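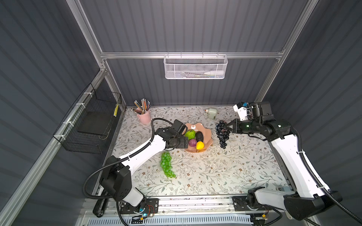
Storage and Supplies Assistant (part-time)
Willine Craft Supplies, Plelport
Posted December 20, 2021

Willine is looking for a part-time assistant to work in the stockroom and on the trade counter at our Plelport shop. The post is permanent and starts in January. It would suit someone who likes keeping things in order and doesn't mind being on their feet.

About us

Willine sells art and craft materials to schools, evening classes, care homes and the public. We have one shop, on the ground floor of the old seed warehouse in Bowen Street, with the stockroom behind it and a small office upstairs. Most of our trade is with schools, which order by email or through our website and either collect or have their orders delivered on our own van. The shop is open to everyone and is busiest on Saturdays and in the school holidays.

We stock 2,689 lines at present, from single pencils to kilns. Most are small and a good many look alike, so the stockroom only works if things go back where they belong.

The job

You will spend more than half your time in the stockroom. The rest will be on the trade counter, where you will hand over orders and help customers who know what they want but not what it is called.

In the stockroom you will:

Unpack deliveries and check them against the delivery note
Put stock away in the right bay, with older stock to the front
Pick and pack orders for schools and classes
Report breakages, leaks and short deliveries on the day they are found
Count one section of the shelves each week and enter the figures on the stock system
Refill the bins, baskets and racks in the shop before opening
Keep the aisles and the fire door clear

On the counter you will:

Hand over orders and get a signature
Take payments by card and cash
Answer the telephone and pass on messages
Take back returns and decide whether they can go back on the shelf
Cut paper, card and felt to length

The van driver does the deliveries. You will help to load in the mornings but you won't be asked to drive.

Hours and pay

The post is for 4 mornings a week, Tuesday to Friday, starting at 8. Finishing time is half past twelve. We may ask if you can work extra hours in late August and early September, when the schools order for the new year. These hours are paid at the same rate and you are free to say no.

We pay a flat hourly rate, a little above the rate for our Saturday staff. The full figure is in the job pack. Wages go into your bank account on the last working day of the month. Holiday is worked out on the hours you do, and we close between Christmas and New Year. That closure comes out of your holiday allowance. Staff get a discount on everything except kilns and sale goods.

There is a probation period of 2 months. During this time you will have a short meeting with the stockroom manager every other week, and either side can end the arrangement with a week's notice.

What we are looking for

You must be able to:

Read a product code and match it to a label without mixing up the digits
Lift and carry boxes of paper, which are heavy for their size (we have a trolley and a sack barrow, and will show you how to use both)
Use a step stool safely
Use a computer for simple tasks such as looking up an item or changing a quantity
Be polite to customers, including the ones who come in five minutes before closing
Get to Bowen Street in time for an eight o'clock start

It would help if you have worked in a shop, warehouse, school or library before. Some knowledge of art materials would also be useful, though most of it can be picked up in a few weeks. You don't need to be able to draw.

We use the Sturkik stock system, which you probably won't have come across. Training takes two mornings and is paid.

Please note that we sell plaster, clay and powdered pigment. We provide masks and gloves and there is extraction over the weighing bench, but the stockroom does get dusty and you should think about this if you have asthma or sensitive skin. If you are unsure, ring us before you apply and we can talk it through.

The building

The shop and the stockroom are on one level, with a ramp at the Bowen Street door. The office and the staff kitchen are up one flight of stairs and there is no lift. We can bring a kettle and a desk downstairs if stairs are a problem for you. There is a toilet on the ground floor.

There is no staff parking. The number 8 bus stops outside the post office, a short walk away, and bicycles can be left in the yard. The stockroom is heated but the loading door is often open, so bring a jumper.

Covid arrangements

Staff currently wear face coverings on the counter and in the shop. In the stockroom we keep the loading door or a window open and try to have no more than two people in an aisle. Interviews will be held in the shop after closing time. If you would prefer to have the first conversation by telephone, say so in your application.

How to apply

Ask for a job pack at the counter or through the contact page on our website. It contains an application form, the full job description and a map. If you would like the form in large print, we can do that.

Return the form by post, by email or by hand. There is a letterbox in the yard door for when the shop is shut. We don't need a CV, but you may attach one if you have it ready. Please give the names of two people we can ask for a reference. One should be an employer or a teacher if possible. We won't contact them until we have offered you the job.

The closing date is the second Friday in January. We will write to everyone who applies, whether or not we are asking them to interview. Interviews will be in the week after that and will last half an hour, including a short picking exercise with a printed order and a trolley. You don't need to prepare for it.

If you applied for the Saturday post in the autumn, you are welcome to apply again. Please fill in a new form, as we don't keep the old ones.

No agencies, please.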